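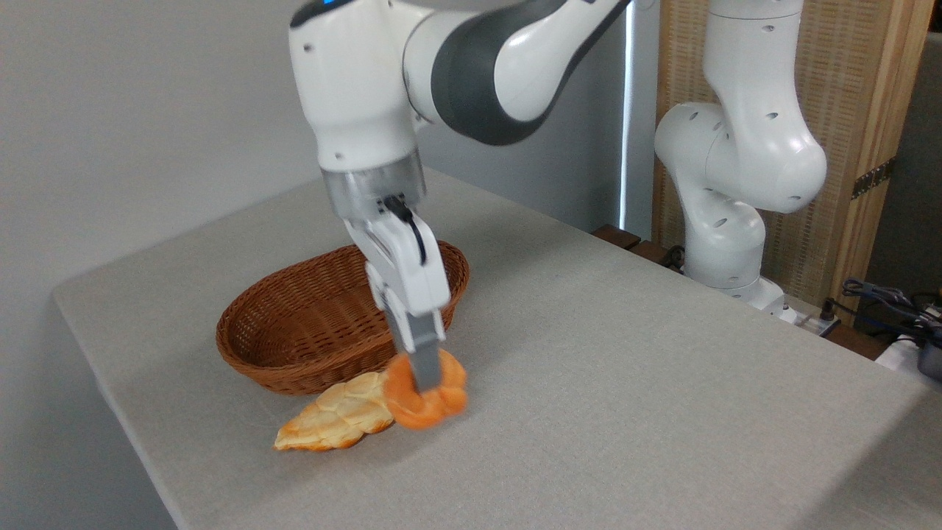
Sibusiso Mabaso wrote in to say that I was wrong about the fridge, that he has kept his loaves in there for years and they come out fine. Perhaps they do. I tried it again in February with two loaves from the bakery in Dremcombe, one in the fridge and one in a cupboard, and the fridge one was like a bath sponge left on a radiator by the second morning. Toasted, I could hardly tell them apart, so if you only ever eat toast, carry on.

Other advice I keep being sent:

A stick of celery in the bread bin. Supposed to keep the crumb soft. Mine made the crust leathery and the bin smell of celery.

Half an apple. Same idea, same result, plus fruit flies.

Linen bags. Pretty, and the crust does stay crisp for a day. After that you have a hard loaf in a nice bag. The Breleo one costs more than a month of bread in this house and I can't see what it does that a clean tea towel doesn't.

Running a stale loaf under the tap. I expected this to be nonsense. Wet the crust quickly, then put it in the oven at 180C until it feels crisp again. It does work, but eat it that day. By supper it is worse than when you started.

Freezing. Dull, and the only one I would bother arguing for. Slice first, push the air out of the bag, freeze it the day you buy it. A reader in Ilden swears by a sheet of baking paper between every slice. I did that once with a 400 g loaf and won't again. Knock the bag on the worktop and the slices mostly come apart.

Small rolls go in whole. Thaw them on the side, still in the bag, and warm them for a few minutes if you like a proper crust.

Page last changed Oct 6, 2021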